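Search articles

Enter a place, street or topic Go

This site uses cookies to keep you signed in and to remember your language. By continuing to read you accept their use.

Tessier (residential quarter)

Tessier is a residential quarter on the east side of the town of Plillito. It had 3,664 residents at the last municipal count. The quarter is known locally for its long, straight and narrow streets, which were laid out on former orchard land and have kept their original width. Most of the buildings are private houses standing behind boundary walls, hedges or both.
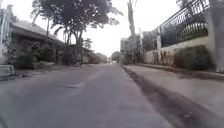
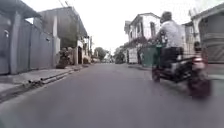
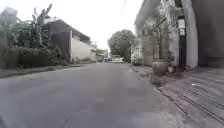 Narrow asphalt streets in Tessier, under an overcast sky

Name

The quarter takes its name from the Tessier orchard, which covered the land before it was divided into building lots. Older residents still call the northern half "the orchard." The name Tessier was first used on a town map when the streets were surveyed, and it was later given to the bus stop and the primary school.

Layout

The street plan is a simple grid. The long streets run north to south and follow the lines of the old irrigation channels. The cross streets are shorter and were added afterward to give access to the lots in the middle of each block. There are 49 named streets and lanes in all. The longest is Cumetti Street, which runs from the market road to the edge of the sports field.

Lots in the oldest part of the quarter are 20 meters deep, with the short side facing the street. Houses there tend to stand close to the boundary, with a small planted strip or a paved entry between the wall and the front door. Lots in the southern part are deeper, and some houses are set well back behind a garden.

Streets and drainage

The streets were first surfaced with gravel. Asphalt was laid on Cumetti Street and then on the other long streets over a period of several years. Repairs are made in patches after water or sewer work, so the surface varies in color and age from one block to the next. A few of the cross streets remained unpaved until the most recent round of work.

Rain is heavy from October onward, and drainage has been the main concern of the street department since the quarter was built. The first drains were open ditches. On the busier streets these were replaced with concrete channels under slotted covers, placed along the curb. The covers can be lifted for cleaning. Leaves collect in the slots, mostly on streets with large trees, and the channels are cleared before the wet season and again in the middle of it.

Sidewalks are not continuous. Some blocks have a raised concrete walk on one side only, and others have just a curb and a strip of ground along the property line. Under the town code, the owner of each lot is responsible for keeping weeds down on the strip in front of it. Cars may be parked on one side of the street where there is no driveway.

Walls and fences

Nearly every lot in Tessier is enclosed. The earliest enclosures were living hedges, planted to keep animals out of the gardens. Masonry walls became common as the lots were built up. They are usually plastered and painted white or cream, and they are repainted more often than the houses behind them because road dirt splashes onto the lower part.

Corrugated metal panels came into use later. They are fixed between concrete pillars and are cheaper and quicker to put up than masonry. They also make a tall wall possible on a narrow footing, which matters where the house stands close to the street. The panels can be noisy in wind if the fastenings work free. Many of the panels sold in the area came from the Soltia building yard, which stood next to the market until it moved out of town.

The town code limits the height of solid walls on corner lots so that drivers can see into the cross street. There is no height limit for hedges except at corners.

Houses

The older houses have one story, a wide sloping roof and a covered veranda. The roof extends over the veranda to shade the front rooms and to throw rainwater clear of the walls. Two-story houses became more common when the lots began to be shared among members of the same family, with a second household living upstairs. These often have a balcony facing the street. Flat concrete roofs appear on the newer buildings. The overhang is still used on them for shade.

Small shops are run from the front rooms of some houses, mainly near the bus stop. There is no separate shopping street.

Trees and planting

Several large shade trees are older than the quarter and were left standing when the orchard was cleared. Their branches reach over the roadway in places and are trimmed by the town when they touch the power lines. Palms were planted by residents and are found mostly in front gardens.

Banana plants are grown along the walls for fruit and for screening. They grow quickly after the first rains and are cut back when they lean over the street. Clipped hedges are the most common form of planting at the front of a lot. Where the ground is paved, residents keep shrubs and other plants in pots along the wall.

The parks office holds a sale of young trees and hedge plants each year at the sports field. It offers up to 500 plants, and those left over are set out in the school grounds.

Utilities

Electricity is carried overhead on poles along one side of each street, with lines crossing to the houses on the other side. A plan to bury the lines on Cumetti Street was drawn up but not carried out. Water mains run under the roadway. Garbage is collected in the early morning by a small truck, as the standard truck cannot turn in the narrower lanes.

Related articles

Plillito
Cumetti Street
Plillito market
Street drainage in Plillito
Garden walls and hedges
Veranda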